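Collecting demos with the hand gripper, club guide (Stevonlow Robotics, lab side)

Rewritten in September because the old page was a mess. Written fast between classes, so fix what you find. Questions to me (Abhishek) or Amr Farouk.

What you need
Hand gripper with its camera on. Charged battery, plus the spare. Gray mat or a bare pale tabletop. Task objects from the Skinari bin. Laptop with the recorder script. Second person to reset, you'll hate doing it alone.

Step 1. Check the gripper
Squeeze the trigger all the way, let go. Both fingers should move the same. If one lags, look at the linkage on that side before you touch any screws. Last spring we lost a whole evening to a screw somebody "just snugged up a bit."
Look at the pads too. Scuffs are fine. A pad that wiggles is not fine. 3 mm hex key, gentle.

Step 2. Camera
Wipe the lens. Microfiber, not your hoodie. Then open the preview and make sure you can see both fingertips with the gripper wide open. If you only get one, the mount has slipped, loosen it and turn it back. Lock exposure after the room lights are set how you want them. Auto exposure pumps every time a black finger crosses something bright and the whole set looks like a disco.

Step 3. Calibrate
Run the calibration clip once per session. Open, close, hold for a count of three, open. Again if you bump the camera. Yes even a small bump.

Step 4. Set the task
One task per session. Write it on the whiteboard in plain words, like "pick up the print stand by the edge, put it down on the left." Same words go in the session name. Don't get creative with the names, Amr has to sort these later and last time there were seven spellings of "acrylic".

Step 5. Record
Start wide open and a bit back from the object. Move slow, slower than feels normal. Come in with the fingers on both sides of whatever you're grabbing, pause, close, lift. Put it down, open, back off, stop. Each clip should be under 20 seconds. If you fumble, finish the clip anyway and mark it F. Dont delete. We use the fumbles.
Reset person moves the object a little every time. Rotate it, slide it, swap which way it faces. If every clip starts the same we get a model that can do precisely one thing.

Notes on clear stuff
Clear plastic is the hard one. Edges vanish on a pale surface and you close on air. Things that help: come in along the long edge so you have a line to follow. Shift the lamp until the edge shows up. And watch for reflections, panels pick up whatever is overhead, including your laptop screen, and that ends up in the clip. Tilt the screen down or turn it off once you're recording.
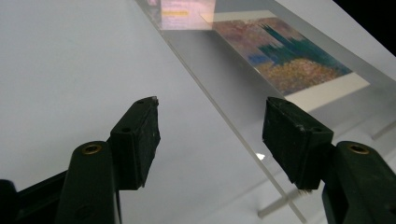 Fingers open, one on each side of the long edge of the clear panel. Note the pink reflection at the top.

Step 6. Check before you leave
Scrub through a few clips from the start, middle and end. Look for blur and dropped frames. Copy to the Clirnero drive, then look at the file count on both sides. We had 177 clips on the laptop once and way less on the drive, and the laptop had already been wiped. Ugh.

Step 7. Pack up
Battery out, on the charger. Gripper in the foam with fingers closed. Objects back in teh bin, prints flat. Log sheet: your name, task, number of clips, anything weird.

If the recorder won't start, unplug the camera, count to five, plug it back in. Still nothing, reboot. Still nothing, message Amr.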